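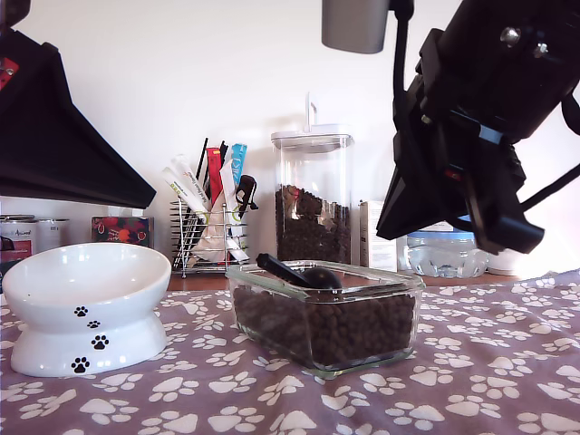

Nerys Skyrme reckons I'm being unfair to free puzzle apps. Her comment under my March post said that if a game costs nothing then a few adverts are the price of entry, and that I should either pay up or stop moaning. She also said I'd picked on an easy target.

Fair enough on the last bit. So I went off and tried a less easy one. Drundia is a number puzzle game from an outfit called Skolteck, and it's the one people keep telling me is different. No timers, no lives, no gems. You get a grid, you fill in the grid, you get another grid. The store page promises more than 1,000 of them, "all hand-made".

I've been at it for 17 days and I have doubts about the hand-made part.

The early ones are good, I'll give them that. There's a little knot in the middle of each that you have to worry at, and when it comes loose the rest follows. Somewhere in the second pack this stops. I began getting grids where the top left corner was worked out in exactly the same way as the one before, with the digits swapped round. Then one that was plainly an earlier puzzle turned on its side. I went back and checked, because I am that sort of person, and it was. Same gaps, same order of solving, same daft bottleneck in the last row.
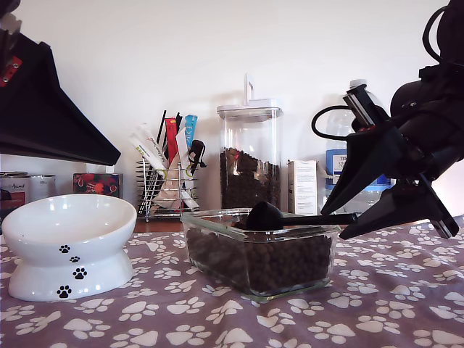 Perhaps somebody sat down and turned it round by hand. That would be hand-made, I suppose, in the way that a photocopy is.

Then there are the hints. You get two a day, which sounds mean but is plenty. My complaint is what they do. A hint in Drundia fills in a square for you. It doesn't say why that number goes there or what you'd missed. So you've lost the bit of the puzzle you were stuck on and learnt nothing, and you'll be stuck in the same place next time. Kevia, which I grumbled about for its dreadful menus, at least lights up the row you ought to be looking at. I'd put up with a lot of bad menus for that.

Danuta Kozłowski put me on to the difficulty ratings. She'd noticed that her "Fiendish" grids were taking less time than her "Tricky" ones and wondered if she was getting cleverer. I timed mine for a while and found the same. As far as I can tell the rating goes by how many squares are blank at the start, and anyone who has done these things on paper knows that tells you very little. A nearly empty grid can fall over in a couple of minutes. One with loads filled in can ruin your evening.

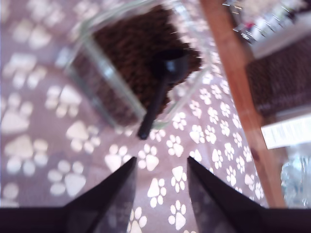 The saving is sound, mind you. I've closed it halfway through a grid, let the battery die and picked it up again on the tablet, and everything was where I'd left it, pencil marks and all. Undo goes all the way back to the start as well. I wish Hegde did that, instead of giving you 30 steps and then shrugging.

As for adverts, Nerys, there aren't any yet. There's a button in the settings marked "Remove adverts", greyed out, in a game with no adverts to remove. I'd like to know what it's waiting for.

I'll carry on to the end of the third pack and see if any more grids turn up sideways. If you've got further than me, tell me whether the big ones are any better.

Posted 24/08/2022
Print this post
E-mail this to a friend
2 comments
17 shares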